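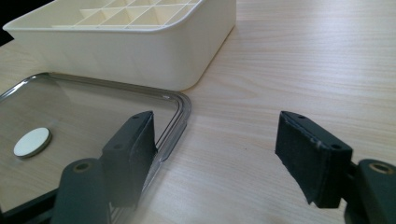 August 18, 2024
By the front office, Plisedden Residence Hotel

Guest Property and Theft Prevention Checklist – Completed Copy with Comments

Covers the lobby, luggage room, guest floors, safe deposit room and loading entrance. Each item is marked OK, FIX or N/A. Comments are from the walk-through unless they say otherwise. The previous check was in November.

LOBBY AND FRONT DESK

1. Desk staffed at all hours, with no gap at shift change. – OK
Overlap on the log is 13 minutes, morning and night.

2. Bags are not left on the lobby floor while guests check in. – FIX
Two bags were standing by the column next to the revolving door. The guest was at the far end of the desk with her back to them. Bell staff should offer to hold bags as soon as a guest joins the line. Move the luggage cart to the column side.

3. Room numbers are written down for the guest and not said out loud. – FIX
Evening shift does this every time. Day shift does it when the lobby is busy and forgets when it is quiet.

4. Photo ID checked before a replacement key is issued. – OK
Tested with a staff member the desk did not know. He was refused and sent to the manager, as he should have been.

5. Lobby cameras show faces at both doors. – FIX
Revolving door is fine. At the side door the afternoon sun washes out the picture and a person coming in is only an outline. Ask Zomgate to move the camera to the inside wall. They quoted for this once already and the quote has expired.

LUGGAGE ROOM

6. Door closes and locks by itself. – FIX
The closer is weak. The door stopped a hand's width short of the latch on 3 tries. Needs a new closer, not another adjustment.

7. Every bag has a two-part tag, and the stub goes to the guest. – OK

8. No bag released without the stub or a matching ID. – OK
Release sheet is signed for each bag. A few signatures can't be read. Print the name next to the signature from now on.

9. Bags held longer than 60 days are moved to lost property and logged. – FIX
One garment bag and a stroller were past the limit. Both moved during the check. The garment bag has a tag with no date, so the log entry says "date unknown."

GUEST FLOORS

10. Room doors latch when let go from halfway open. – FIX
Tested 80 doors. All latched except on the fourth floor by the ice machine, where new carpet drags on three doors. Maintenance to trim the door bottoms. Until then, tell guests in those rooms to pull the door shut.

11. Housekeeping keeps the cart across the doorway while a room is being cleaned. – OK

12. Housekeeping does not let anyone into a room on request. – OK
Staff asked what to do when the guest gets upset. Same answer as before – call the desk and let the desk deal with it. Put the extension on the cart clipboard.

13. Master keys signed out and back in the same shift. – FIX
One key was returned on the right day but signed in the next morning. The key was in the cabinet when checked. It still counts as a miss.

SAFES AND VALUABLES

14. In-room safes bolted down. – OK
Pulled on each one in the sample. The second-floor corner suite has one loose bolt out of four, tightened on the spot.

15. Safe override code changed after any manager leaves. – OK

16. Safe deposit boxes need two keys to open. – OK
Unness serviced the locks and left a dated sticker inside the cabinet door.

17. Card about valuables posted in each room. – FIX
Still the old card, with the old phone number for the desk. Patrício Print has the new text. Chase the proof. Hand-corrected cards are not acceptable on the upper floors.

LOADING ENTRANCE

18. Door closed when no delivery is in progress. – FIX
Propped with a crate at the time of the check, and no truck in the bay. This was also marked FIX last time. Fit a door-held-open alarm.

19. Drivers sign in and wear a visitor badge. – OK

20. Outside light works. – OK

IF A THEFT IS REPORTED

21. Desk has the current reporting sheet. – OK

22. Staff know the order of steps. – FIX
Asked staff on each shift. The right order is: make sure the guest is safe, call police if the guest wants it or if anyone was threatened, close off the room or area, save the camera footage, write down what the guest says is missing in the guest's own words. Most people had footage last or left it out. The recorder writes over old footage, so it should be saved during the same shift. Go over this at the next staff meeting.

23. Staff do not chase or hold a suspect. – OK
Everyone asked gave the correct answer.

Open FIX items go to maintenance or the shift manager, with a copy kept in the blue binder at the desk. Item 18 goes to the general manager as a repeat.

Last updated: same day, after item 9 was corrected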